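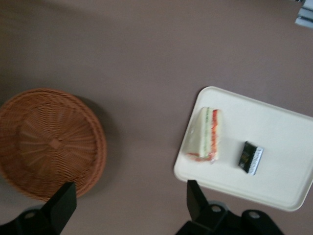

Do I need to be a coded welder to apply for this job?
You need a current coding or a recent one that has lapsed. If yours has run out, we will put you through the test in our own shop during your first month and pay for it.

Welder fabricator, Clullance Metalwork, Bamdale

Permanent, full time, days
Two posts
Ref: 513

Clullance Metalwork makes and repairs steelwork for farms, quarries, hauliers and small builders. Most of what we turn out is mild steel: gates, handrails, conveyor frames, hopper linings, trailer chassis repairs, staircases and the odd balcony. There is some stainless for food premises and a little aluminium, mostly tipper bodies. We have two vacancies for welder fabricators at the Bamdale workshop, one on the general bench and one on the repair side.

The general bench job is fabrication from drawings. You will be given a job pack with a drawing, a cutting list and a finish date, and you will take the work from cut lengths through to the paint bay. Jobs last anything from half a day to three weeks. You will set up your own jigs and check your own sizes before the work is signed off.

The repair job is less predictable. Customers bring in cracked booms, bent tow hitches, worn buckets and split tanks, and often there is no drawing at all. You will need to look at a failed part, work out why it went, and agree with the foreman how it should be put right. About one day in five is spent on site, usually within an hour's drive. A van is provided for site work and goes home with you if you have an early start.

What you will be doing
MIG welding on plate and section from 3 mm up to 25 mm
TIG on thinner stainless and aluminium (general bench)
Stick welding, in all positions (repair)
Marking out, sawing, drilling, grinding and plasma cutting
Using the press brake and the guillotine once trained on ours
Slinging and moving work with the overhead crane
Filling in the job card, including hours and materials used

What we need from you
At least three years in a fabrication shop or on repair work, or a finished apprenticeship
Able to read a general arrangement drawing and a weld symbol without help
Tidy MIG work, and either TIG or stick to a good standard
A full driving licence for the repair post. It is useful for the bench post but we will not turn you down without one.
Right to work in the UK

Crane, forklift and abrasive wheel tickets are helpful. If you do not hold them we will arrange the training. We do not ask for school certificates.

Hours and pay
The workshop runs from 7 am to 4 pm with an hour of breaks, and closes at 1 pm on the last working day of the week. Overtime is offered most weeks and is paid at time and a half. It is not compulsory, although the repair post does carry a share of the call-out rota, one week in six. Call-out weeks are paid at £163 on top of your wages whether the phone rings or not, plus hours worked.

Hourly rate depends on the weld test and on what you have done before. We will tell you the rate before you accept, and it is reviewed after six months and then every December. Holiday is 25 days plus bank holidays, five of which are kept for the Christmas shutdown. There is a workplace pension. Boots, overalls, gloves and an air-fed helmet are supplied, and overalls are laundered by an outside firm.

The workshop
We are at the far end of the Lumwood estate, in the two units beyond the timber yard. The main bay has seven welding stations with fume extraction at each, and a 5 tonne crane that covers the whole floor. Stainless and aluminium work is done in the smaller unit with its own tools, to keep carbon steel dust away from it. The main bay is heated, though with the big doors open in winter it does not always feel like it.

There is parking in the yard. The bus from the town centre stops at the estate entrance, but the first one gets in too late for a 7 am start, so please think about how you would travel.

You would report to Baptiste Gilbert, the workshop foreman. Baptiste came to us as a plater and still does the larger setting-out jobs himself. He hands out the work each morning and is the person to see if a drawing is wrong or a cutting list is short.

Job cards are kept on Kivi, the software we moved to last year. It runs on tablets at the end of each bench. You will be shown how to use it and it takes an afternoon to learn. Paper cards are still used for site jobs.

How to apply
Send a CV or a plain letter telling us where you have worked, what processes you use and what sort of things you have made. Put the reference number on it and say which of the two posts you want, or that you would consider either. Photographs of your own work are welcome - three or four is plenty. Address it to Bernadette Sabatier at the office, or hand it in at reception between 8 am and 4 pm. Bernadette can also answer questions about pay, holidays and start dates by phone.

If we want to take it further we will ask you in for a morning. This is made up of a short talk with Bernadette and Baptiste, a walk round both units and a weld test. The test is a fillet and a butt in 10 mm plate, plus a small bracket made from a sketch. For the bench post there is also a TIG corner joint in 2 mm stainless. Bring your own helmet if you prefer it. Everything else will be on the bench. You will be paid for the morning at our starting rate.

We try to answer everyone within two weeks of getting their letter. Applications will stay open until both posts are filled, and we will see people as they apply, so it is worth getting in touch early. Start dates can be fitted around your notice period.

Agencies: we are filling these posts ourselves and will not be taking calls.

Apprentices: these posts are for experienced people. Our next apprentice place will be advertised separately in the spring, and school leavers who would like to be told about it can leave their details with the office.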